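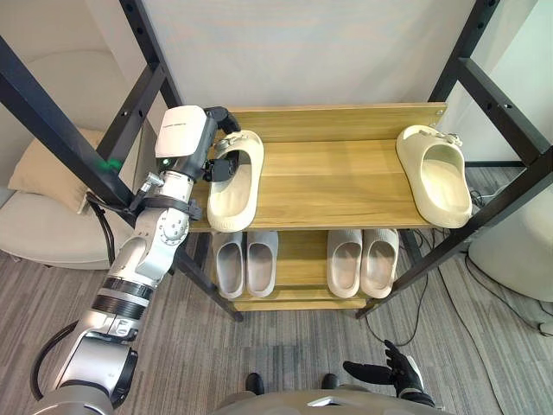 December
By Barbara Wieczorek

Boots by the door, salt on the floor, one glove missing - I love winter, but my hallway doesn't! I've spent years fiddling with this little patch of the house, and these are the tricks I keep coming back to.

Newspaper is still the best thing for soaked boots. Crumple it up, push it right down into the toes, and swap it after 40 minutes (the first batch gets soggy fast). Keep them away from the radiator or the leather will crack.

Salt stains come off beautifully with equal parts white vinegar and water. Dab with an old T-shirt, wipe again with plain water, and let them air dry overnight. Try a hidden spot first on suede!

For smelly sneakers, a spoonful of baking soda in each one does wonders. Leave it until morning, then tap it out over the sink - or outside, if you're as messy as I am.

Put summer shoes away clean. Ten minutes with a soft brush and a drop of dish soap, and they'll come out in spring looking great.

And wooden shelves love a quick wipe with a barely damp cloth every Monday. Grit scratches!

Related
Getting candle wax out of a tablecloth
Hubert Grabowska: 10 uses for a worn-out towel
How to quiet a squeaky door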